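Robot Learning, short course – handout 4
Collecting demonstrations
Notes by Eugeniusz Górecki, updated 07/04/2019

Read before the lab. The March version had the old folder names in it, bin it.

What we are after

A policy copies what it is shown. So the examples matter more than the network, at least at the size we work at. Each group hands in 20 clean demonstrations per task, the whole class pools them, and we train on the pool. Last year's pool was 400 episodes, of which 69 got thrown out. Mostly bad starts and missing labels, a few where the operator changed their mind halfway and it shows.

One episode = one instruction, one start, one end. Not two tries glued together. If you fumble and recover inside the same go, keep it and tag it "recovery". Those are worth having, the policy will fumble as well.

The basket task

Instruction is picked from the sheet, operator reads it out, then moves. Go in from above. Open the fingers before you get to the rim, not inside. Slow down over the food, fast is fine everywhere else.

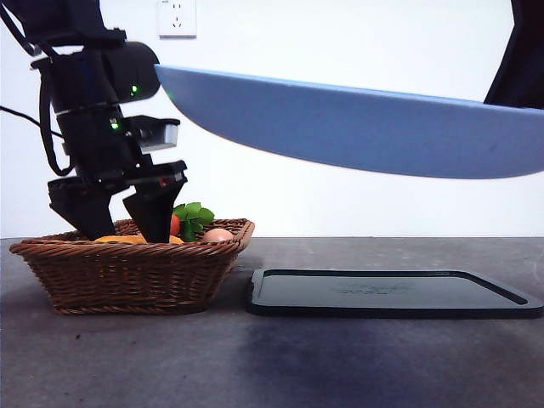 Fixed view, basket task. Fingers apart, right tip in among the food.

Things that spoil a basket episode:

Dragging the basket along with the wrist. Stop, reset, start again.

Always going for the same item. Check the tally in Dulus (the logging tool, login is on the lab door) and take whichever is lowest.

Same layout twenty times over. Shuffle between episodes, turn the basket a bit, let things lie on top of each other. A policy trained on tidy baskets falls over on the first untidy one, we saw this with the Inorley set.

Pausing over the basket while you think. The model learns the pause. Think first, then press record.

Two views, one clock

Every episode has a fixed view and a wrist view. Both go through Presel, which stamps them. If the stamps drift by more than 4 ticks the episode is no use for training and Presel marks it red. Don't delete the red ones, I want to see them.

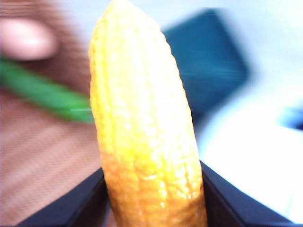 Labelling is the part people rush. Contact label goes on the first moment both fingers touch the item, and you take it from the wrist view, since the fixed one often can't see between the fingers. With the long yellow bumpy piece it is easy enough – a black finger either side, low down, the ridges sharp while everything behind is blur. Small things are harder, step back and forth until you are sure. If you still aren't sure write "unsure" and move on, a guess is worse then a gap. Also note hands. There is a fingertip at upper left in that view, blurred, but it counts, so the episode gets the "hand in view" tag. We don't drop these, we keep them to one side and train with and without.

Names for items: use the sheet. "yellow long", "red small", and so on. Not your own words. Last year one object had several names and the language part of the model was mush.

Splits

Split by session, never by frame. Neighbouring frames are nearly the same picture, so if one is in training and the next in test your score means nothing. The Fan script does the split if you give it the session list. Check its output by eye anyway, it skips sessions with a space in the name.

To hand in

Episodes, label file, half a page on what you threw out and why. Half a page, please. Say who operated and who labelled, should not be the same person for any one episode.

Next time: how much data is enough, and what to do when the curve goes flat. Read the secton on action chunks beforehand.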